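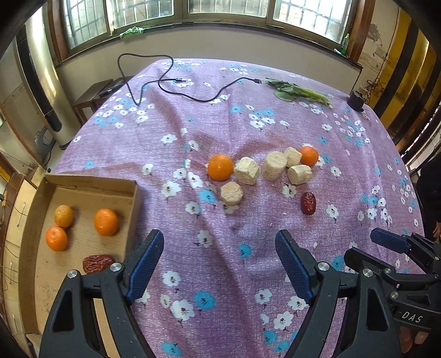

*Tabletop setup with the purple flowered cloth, produce row and cardboard box.*

# Hekorard Produce Sorting Set

Student project, Radside Robotics Club. Last updated 22 May 2020.

Hekorard is a small set of demonstrations for moving produce between a tabletop and a shallow cardboard box. Club members recorded it with hand-held grippers, and we use it to train and compare simple pick-and-place policies. It was our main project for the school year and is the set we are entering in the Odberg student challenge in September.

## Contents

| Item | Value |
|---|---|
| Episodes | 278 |
| Episodes held out for testing | 2 per operator |
| Labeled grasps | 2180 |
| Episodes using both grippers | 155 |
| Setting | one room, daylight |

Objects are oranges and mandarins, peeled chunks of pale root vegetable, and dried red dates (labeled `jujube` in the annotation files). Leafy greens stay at the back of the table as a distractor and are never a target.

## Tasks

- `table_to_box`: pick the named item from the cloth and place it in the box.
- `box_to_table`: the reverse.
- `regroup`: move items on the cloth so that the same kinds are next to each other.

Start layouts are not fixed. Operators were told to change the positions of the fruit and chunks between episodes and to leave the box near the table edge.
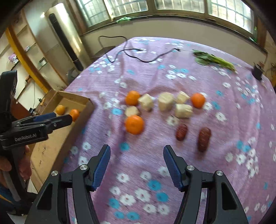

Episodes with two grippers are stored as two streams with a shared clock. If you only want one arm, load `primary` and ignore the other folder. The second gripper will still show up in the primary view, so mask it or keep it, but say which in your results.

## Labels

Each grasp has a start time, an end time, an object class and a result (`held`, `slipped`, `missed`). Classes are `citrus`, `root_chunk` and `jujube`. We did not separate oranges from mandarins after the first labeling pass, where labelers disagreed too often.
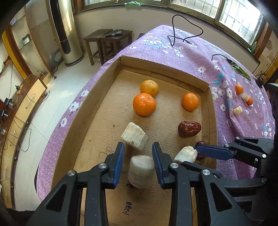
*Box interior, with citrus, pale chunks and dried red fruit.*

## Known problems

- Chunks shed crumbs on the cloth. Crumbs are not labeled.
- The cloth pattern causes false detections with color thresholding. White flowers get picked up as `root_chunk`.
- Window light changes between sessions. Exposure was left on auto.
- `slipped` and `missed` are hard to tell apart for `jujube`. Treat them as one class if in doubt.

## Loading

```
python tools/load.py --root data/hekorard --task table_to_box
```

The loader is adapted from the Warraich starter kit used in the club's beginner course. Python 3.6 or later.

## Use

Free for class and club work. Please credit Radside Robotics Club and send label corrections as a pull request with the episode number in the title.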